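Stodulari Support Portal
Ticket 1463: Ultrasonic bath stops mid-cycle, error E2
Product: Gasumell bench cleaner
Site: Wondwood Dental, sterilization room
Opened by: Sarla Dubey
Assigned to: Saqib Rana
Status: Closed
Priority: Normal

Sarla Dubey, 8:14 AM
Our ultrasonic bath keeps stopping before the cycle finishes. We run scalers, mirrors and hand instruments through it before they go in the autoclave. The cycle is set to 14 minutes. It stops somewhere before the end, beeps twice and shows E2. If I switch it off at the wall and wait, it will start again, but then it does the same thing. First noticed at the end of September. It was once in a while then and now it is most loads.

We are hand scrubbing in the meantime and it is slowing down the hygiene chairs.

Saqib Rana, 9:02 AM
Thanks for the report. E2 is the temperature cutout. Please send me the following:
- bath temperature shown on the display when it stops
- how full the tank is
- which cleaning solution you use and how you mix it
- whether the fan at the back is running

Please don't run it with the lid off to get around the error.

Sarla Dubey, 9:40 AM
Display said 63 when it stopped. We set it to 45. Tank is filled to the line. Solution is the Maurya enzyme concentrate, mixed by the chart on the bottle. I can hear a fan but I can't get behind the unit to look.

Saqib Rana, 9:55 AM
63 is over the limit, so the cutout is doing its job. Either the heater is staying on when it should be off, or the sensor is reading wrong. Do you have a separate thermometer? Fill with fresh water, turn the heat off on the panel, run one cycle with no instruments and tell me what both readings are at the end.

Also, what is the gap between the back of the unit and the wall? The manual asks for 4 inches.

Sarla Dubey, 11:20 AM
Test done with heat off. It ran the full cycle and no error. The thermometer and the display matched.

The gap is less than 2 inches. The counter was rearranged over the summer when the new autoclave went in and the bath was pushed back to make room.

Saqib Rana, 11:31 AM
Sensor is fine then. Please pull the unit forward, unplug it and check the vent grille at the back for lint. Clean it with a dry brush. No wet wipes on that side. Then repeat the test with heat set to 45 and a normal load.

Sarla Dubey, 1:48 PM
The grille was packed with gray lint, mostly from the paper towels I think. Brushed it out and moved the unit to the end of the counter where it has space. Ran a load at 45. It got through most of the cycle and then E2 again. Display said 61 this time.

Saqib Rana, 2:10 PM
Airflow was part of it, but the heater relay is sticking as well. That is a known wear part on this model. The unit is under warranty, so I am sending a replacement control board. Until it arrives you can use the bath with the heat off. Fill with warm water, stay within the range on the Maurya label, and change the solution at least once a day.

Attachment added to ticket 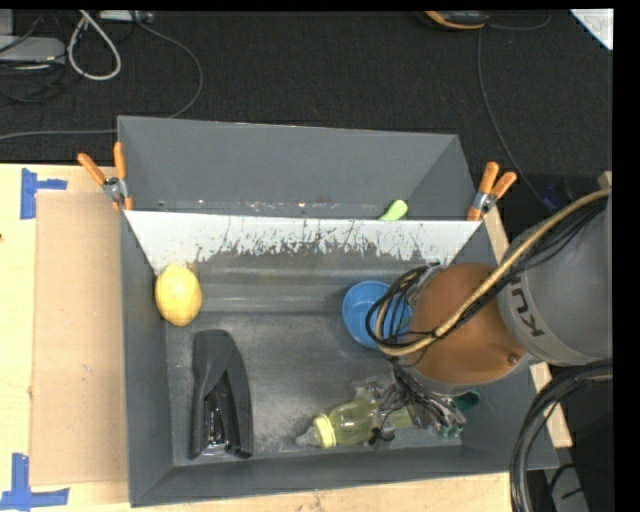
Divided bin, clamps with orange handles.

Sarla Dubey, 2:25 PM
OK, we will run it without heat. Does the board need a technician or can we fit it?

Saqib Rana, 2:33 PM
A technician has to fit it. Your local service desk will call the front office to set a time. Allow an hour. The tank needs to be drained and dry before they start.

Update by Saqib Rana
Board replaced on site. Three loads run at 45 with no error, and the display stayed under 50 each time. Gap behind the unit checked at 5 inches. Vent cleaning added to the monthly checklist for the room.

Sarla Dubey, 4:05 PM
Working normally since the visit. You can close this.

Ticket closed. Resolution: hardware replaced, vent cleared.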